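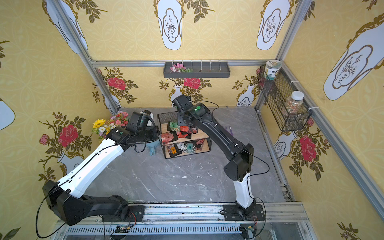
Home | Topics | Machines | Nature | Ask a Question

Rules for Robots

A robot arm can't feel sorry if it bumps into you. It doesn't know you are there unless somebody has given it a way to find out. So people who work with robots follow rules, and many of the rules are written down in books called standards.

A standard is a list of things that people have agreed to do the same way. Your plugs fit your sockets because of a standard. Robot standards say how a robot should be built, how it should stop and how people should behave near it.

Who follows them?

Brenda Bramwell looks after robot arms at a workshop in Derkbridge. The arms practise small jobs, such as picking up packets and putting them somewhere else. Her safety folder has 206 pages. New workers read the first part before they switch anything on.

These are some of the workshop rules:

Keep your hands out while the arms have power.
Know where the stop button is.
Tie back long hair and take off scarves.
Bolt the arms down before they move.
Tell the others before you start. 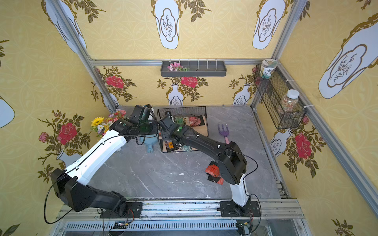
Two arms working close together need extra care. Each one has its own path to follow, and the paths can cross. One rule says that an arm must slow down when it comes near the other — if they get too close, both must stop. People test this at low speed first.

What about the stop button?

An emergency stop is usually a big red button that stays down when you push it. Letting it pop back up must not start the robot again. A person has to check that everything is safe and then start it on purpose. In Brenda's workshop the buttons are tested every Friday, and the result goes in a notebook.

Do small robots need rules too?

Yes. A small arm can still pinch a finger or knock something over. The rules may be shorter for a small arm than for a huge one in a car factory, but somebody still has to think about what could go wrong and write it down.

Words to know

Gripper: the part of a robot that holds things.
Hazard: something that could hurt you.

More to read
How Does a Lift Know Where to Stop?
Why Do Plugs Have Fuses?
What Is a Sensor?

Contact us | © Dikent Young Readers | Back to top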